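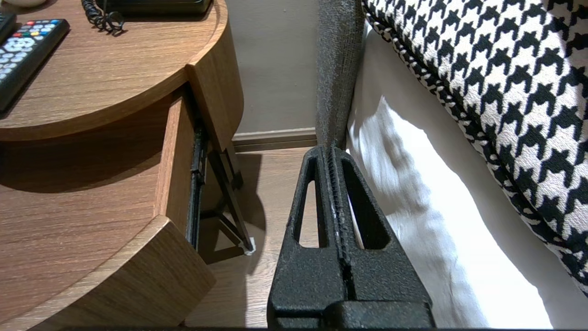 A stock footage clip is found by its caption or it isn't found at all. Search engines inside the clip libraries still lean on typed words, and the words are usually written by the person who shot the material, often in a hurry, months after the trip. Landmarks are the easy case, with a name, a town and a country. Interiors are harder. A round wooden nightstand next to a bed with white bedding can be filed under hotel, guest room, bedroom, furniture or home, and each choice puts it in front of a different buyer.

Aksel Lauritsen manages the archive at Brenex, a small library that sells time-lapse and panning shots of old towns. In August his team finished recaptioning 2347 clips. The old captions had been pasted from travel brochures, and many described the history of a building without saying what the camera did. "Built in the fourteenth century" does not help an editor who needs a slow pan from left to right with sky at the top.

The new captions follow a fixed order: subject, place, camera movement, light, speed. Those five fields are filled in before anything else is written. Place names are entered in the local spelling and in English, with accents checked by hand. Broken characters were the most common fault in the old records, caused by files saved in one text encoding and read in another. A search for the correct spelling returned nothing.

Suha Tarawneh, who wrote the import tool, called Shboul, set it to reject any caption containing a question mark inside a word. Rejected records go to two readers, Aliki Kontogiannis and Tarek Hakim, and both have to agree on the repair.

Duration and resolution are now read from the file itself. Previously they were typed in front of the caption, and they sometimes ran into the first word. Clips sold under the Isis label have not been converted yet. Their captions are kept in a separate spreadsheet, and the column headings do not match.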